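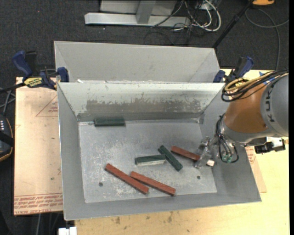
The bin-picking cell at Sarnero, with the metal gripper at one of the red blocks.

Vilém Oravec has spent most of the summer dropping blocks into a sheet-metal bin and asking a robot to take them out again. He runs gripper trials at Sarnero, a small integrator that builds picking cells for machine shops, and he was asked in June to compare two grippers for a customer that wanted an answer before it ordered anything.

The candidates were the Tarkska, a parallel gripper with metal fingers, and the Kuruc, a softer design with padded fingers that bend around the part. Both were run on the same arm with the same blocks.

"The blocks are boring on purpose," Oravec said. "They're long and they have flat sides. If a gripper has trouble with those, I don't need to see it try a casting."

Each trial began with a fresh layout of the blocks, and each gripper got 60 layouts. Oravec kept a sheet of the starting positions so the second gripper would face the same ones as the first. Setting them up by hand took longer than the picking did.

"You want one lying right against the wall, and a couple touching each other," he said. "Parts spread out in the middle tell you very little. Every gripper looks good there."

The wall was where the two designs came apart. The Kuruc needs space on both sides of the part to close, and with a block flat against the base of the wall it often had none. It failed on 31 of its layouts, most of them for that reason. The Tarkska has thinner fingers and could be brought in at the end of the block, so it did better, though it was hard on the bin.

"It scrapes," Oravec said. "The paint on our bins was already in poor shape, so I can't blame it for all of that. But you hear it."

He had expected the camera to be the weak point. The Eltuvo unit they used for the first week lost the dark blocks against the gray metal when the light changed in the afternoon, and he ended up fixing the exposure by hand. After that he stopped thinking about it.

The cables gave him more trouble. With a long reach over the side of the bin, the hoses at the wrist have to follow every turn, and he rerouted them twice before he was happy with the slack. He also clamped the bins after one of them shifted during a run and spoiled a morning's results.

"We had to throw those out," he said. "The robot thinks the bin is where you told it the bin is. Two clamps, and we never had it again."

Asked which gripper he would buy, Oravec said it depended on the part. For bare metal stock in a deep bin he would take the Tarkska and accept the scratches. For anything with a finished surface he would still look at the Kuruc, with a bin whose walls slope more than these do — he has a drawing of one but has not had it made.

The customer has the numbers now and has asked for another 40 layouts with shorter blocks. Oravec was cutting them when we spoke.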